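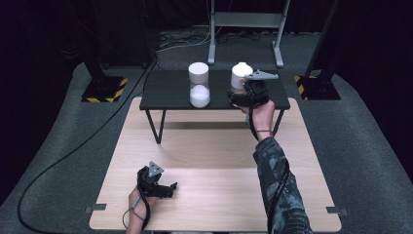

Slide 1: Glass jar and white container on the low black table.

Filed under: Talks and Handouts / Home Storage

Dry goods on a small table: speaker notes
2019-05-20

Start with the slide up while people find seats. Wait for the door to close before talking.

Welcome. The talk runs 30 minutes with questions after. Handouts are on the chair by the coat rack. The Kaufmann room has no clock, so keep the phone on the lectern.

Opening point: most of us keep salt and sugar in whatever the store sold it in. Paper bags tear at the fold and cardboard goes soft near the stove. A container with a proper lid fixes both.

Point to the jar on the left. Clear glass, white lid, white grains in the bottom third or so. From the slide you can't tell if it's sugar or salt, and you can't always tell at home either. Ask the room how many have put the wrong one in coffee. Then say: label the side, never the lid. Lids get swapped when you wash them.

Clear glass shows when you are running low. I refill at a quarter full. Don't pour new on top of old – empty the jar first, wipe it, let it dry overnight, then put the old back last so it gets used first.

Point to the white container on the right. You can't read the level on one like this from across the room, so it needs a date on the bottom. Masking tape and a pencil will do.

The low table: a raised surface at the back of a counter gives you a second level. Put the daily things on top and flat things underneath. Measure under your cabinets before you buy one. Mine at the Marnerov apartment was 2 inches too tall and went back.

Pause for water. Next slide.

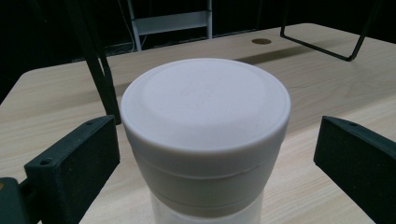

Slide 2: The lid from above, with the seam where it meets the body.

Talk about lids here. Things to mention:

– The raised outer ring. On a lid shaped like this, powder settles in the shallow center. Wipe it before you open it or it goes in the jar.
– The seam. Run a dry cloth along it once a week. A damp cloth leaves paste.
– Rounded rims are easy on the hands but harder to grip with wet fingers. Dry your hands first.

If asked about sizes: for salt I use a 100 gram jar by the stove and keep the rest in the pantry. Sugar gets the bigger one.

If asked about brown sugar: separate talk, in October at Toveo Hall. Sign-up sheet is at the back.

Skip the flour section if we are past the 20 minute mark.

Close by asking everyone to write down one container they will empty and wash this week. Collect the pencils.

Shares: 30 | Comments: 2
Contact Floletti Home Talks | Back to top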